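Workshop notebook – Fandham
2018-09-19

Table top, continued. Moved the trestles nearer the door this morning so the top gets daylight along its whole length. Should have done that before the first coat. Under the strip lights I kept seeing scratches that went away when I moved my head.

The top came from Pindik with the old legs already off. I still don't know if it is maple or birch. The delivery note says "light hardwood", and the Lis boards we had in December were as pale as this and sold as birch. I have written "maple/birch" on the job card and will leave it at that until someone can look at the underside properly.

Went over it with the tack cloth, then checked for cloudy patches. The grain takes the eye off them, so it is slow going. Best to look across the lines, then along them. 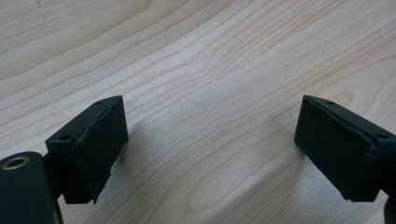
Grain loop near the middle, wavy figure above it. Small dark speck towards the top left.

The speck is the one thing I would like settled. It doesn't catch a fingernail, so I think it is in the wood and was there before we had it. If it is a bit of grit under the first coat, it will show more with every coat on top. Plan is to leave it for now, cut the next coat back lightly by hand and look again. No scraping, please, and no spot sanding. Last time we did that on a pale top we ended up with a dish you could feel.

Finish is the Brivura matt, one coat so far. Used 3 cloths. The tin says stir, not shake, and I stirred it until nothing was left on the bottom. Room at 25 degrees by mid-afternoon, warmer than I like, so I opened the far window and stopped for tea until it dropped.

Looked again afterwards with the light lower.
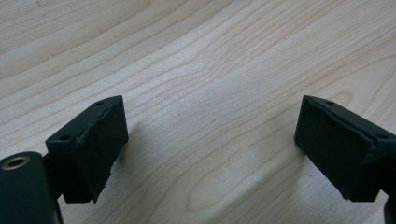 Oval rings, and the paler band where the light crosses.

I took the pale band for thin finish at first. Turned the top end for end on the trestles and the band stayed where the window is, so it is only glare. Crossed it off the list.

To do:
– second coat, thin, along the grain
– ask Pindik if they still have the matching leaf
– new cloths, and a lid for the Brivura tin (the old one is bent)
– over 27 hours between coats this time

Comments

Had the same argument with myself over glare on a desk top. A sheet of card held up at the window settles it faster than turning the whole thing round.

Is the underside finished as well? Ours cupped when we only did the top.

Reply: one coat underneath, done first. Same tin.

Fandham workshop notes – contact the bench desk – Back to top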